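Speaker notes: Can a machine put the groceries away yet?
Plurport evening session, Gwilym Meredith
Slot: 14 minutes plus questions

Opening
Ask for a show of hands. Who has a robot vacuum? Who has anything else at home that picks things up? Expect a lot of hands, then none or nearly none. Leave it there and go to the first slide.

Slide 1: The short answer
Partly. Machines are good at a chore when the objects are stiff, known and in the same place every time. The packing line at Drunine does 300 cartons an hour and has done so for years. Same carton, same spot. Most kitchens don't work that way.

Slide 2: What the Paveo trial showed
Keep this brief. 551 attempts at clearing a kitchen counter. Cans and boxes went fine. Most of the failures were bags. Say clearly that this was one kitchen and one arm, and that I picked the items myself.

Slide 3: Why bags are hard
A bag changes shape when you touch it. Clear plastic is hard for a camera because light bounces off it and you see the contents through it. Pinch in the wrong place and you get a fold of film and nothing else. A person fixes this without thinking. Mention Wasilewska's point from August: we grade these systems on whether they get hold of the thing, but the chore is getting it into the cupboard.

(Drink of water. Check time, should be near the halfway mark.)

Slide 4: Learning from people
One way forward is to have people do the chore with the same kind of fingers the machine will have. You lose your fingertips and find out fast how much you used them. Two flat pads, open and close. If a person struggles with a pouch that way, expect the machine to struggle too.
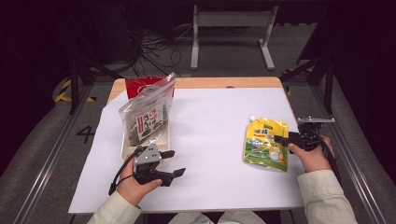

Slide 4 photo: Handheld grippers, a clear zip bag and a yellow spouted pouch.

Point to the shine on the bag first, then the pouch lying flat. Ask the room where they would grab it. Take 2 answers, no more. The spout is tempting. So is the edge nearest the gripper.

Slide 5: What I would buy today
For a shop floor with one product, yes, get a quote. For mixed stock in soft packaging, wait, or keep a person at that station. For the home, the vacuum is still the only one I'd pay for.

Questions
Likely ones: price, safety around kids, jobs. On price, give no number. On jobs, stick to what I saw at Drunine, where the packers moved over to returns.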